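Arnbridge hand-held gripper pair: three weeks of collecting demonstrations

Reviewed by Cameron Matheson

We bought the Arnbridge pair to replace teleoperation for tabletop tasks. The job was to gather examples for a grasping policy without tying up an arm all day. Haiyan Long and I did most of the recording, and Zhiqiang Cheng ran the training side. We paid full price and have no connection to the maker.

Setup

Unboxing to first usable episode took one afternoon, most of it spent on calibration. The calibration tool wants the fingers fully open, then fully closed, nine times per hand. If one cycle is rejected you start over. The left unit passed on the first attempt. The right unit did not, and I ended up loosening the pad on one finger and seating it again before the closed reading would settle.

The manual covers the software well and the hardware badly. It gives no torque value for the finger screws.

Fingers and pads

Thin objects are the hard test for foam pads, so we put a makeup brush in the object set early. A slim round handle on a smooth table leaves very little to get hold of, and the tips have to come in low.
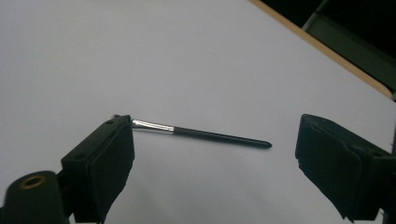

Compliance is good. The foam gives enough that a slightly crooked approach still ends in a grasp, and those crooked approaches are worth keeping in the data. Durability is a different matter. The pads wear at the lower edge first, where they drag on the table, and a lifted edge changes how small items seat. Budget for spares. Swapping a pad takes a few minutes, but the old adhesive has to be scraped off completely or the new one sits proud.

Opening width is fine for cups, brushes and small boxes. We gave up on anything the size of a mixing bowl.

Recording

The capture software starts and stops an episode from either hand. Files are split by hand and joined afterward by timestamp. Over the full run we kept 900 episodes. Rejections came mostly from tracking loss during fast wrist turns, and slowing down fixed nearly all of it. Lihua Cheng wrote a short script that flags any jump in position between samples, something the supplied viewer ought to do on its own.

Two-handed work is where the pair earns its price. Each operator needs a few sessions to stop treating one hand as a spare. We had people begin every episode with both grippers clear of the object, so the policy sees the approach as well as the grasp.
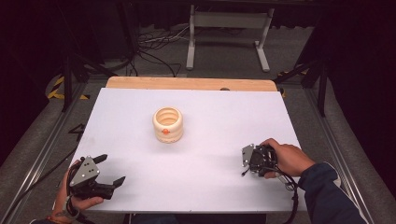 Both grippers clear of the ribbed cup, left fingers open.

Cables are the main complaint. They pull at the wrist when you reach across, and you learn to check the slack before each episode. After 100 episodes in a sitting my forearms were done. Haiyan lasted longer, with a looser grip.

Compared with the Korkov

We had a Korkov set on loan in January. It is lighter and its trigger has a shorter throw, but its finger readings drifted over a session and ours have not. The Korkov export format is cleaner. Anyone who records mostly single-hand tasks should try it first.

Verdict

Good data, decent build, poor pads. I would buy the pair again, with two extra sets of foam in the same order.

Rating: 3 out of 5 for hardware, 4 out of 5 for software.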